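Staged Delivery of Firmware Updates on the Letia Handset
Term Project Report, Mobile Systems Laboratory

1. Background

Handset makers seldom send a system update to every device at once. A build goes first to a small share of users, error reports are collected, and the share is raised if the reports stay clean. The Letia handset, used in our laboratory course, ships with an update client called Vakum that supports this method. The client checks for a new build once a day, downloads it to a spare partition and switches partitions at the next restart.

The purpose of the project was to find out why some Letia units stayed on an old build after a rollout was marked complete, and to propose a change to the client.

2. Method

Five handsets were set up with the same base build and the same set of apps. Two were left on cellular data only. The others used the laboratory Wi-Fi network. A local server, Niven, took the place of the vendor's update server so that the rollout share could be changed by hand. Logs were pulled from each handset over USB after every restart.

The test update was a small patch to the modem settings and the screen brightness table. Its content was not important to the test, but a real patch was preferred to an empty one because the client checks file signatures before it installs anything.
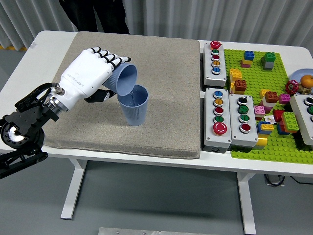

Lewis Kinnear

3. Results

All handsets on Wi-Fi received the patch on the first check after the share was set to full. The handsets on cellular data did not. Their logs showed that the client had contacted Niven, read the update notice and then put off the download under the rule for metered networks. This part works as documented.

The fault came later. When the cellular handsets were moved to Wi-Fi, the client did not try again. It had stored the notice as "seen" and compared only the build number at the next check. As the number had not changed, the download was skipped. Clearing the client's cache fixed the problem on both units – a step most owners would not know to take.

4. Proposed change

The stored notice should carry a separate field for download state. A notice that has been seen but not downloaded is then treated as new at each check. The change was written against version 4 of the client and tested on both cellular units. Each one picked up the patch at the first check on Wi-Fi.

5. Limits

Only one model was tested. The older Landau handset uses the same client, but its partition layout is different and the result may not carry over. Battery use was not measured. Daily checks were triggered by hand during the tests, so delays caused by the client's own timer do not appear in the logs.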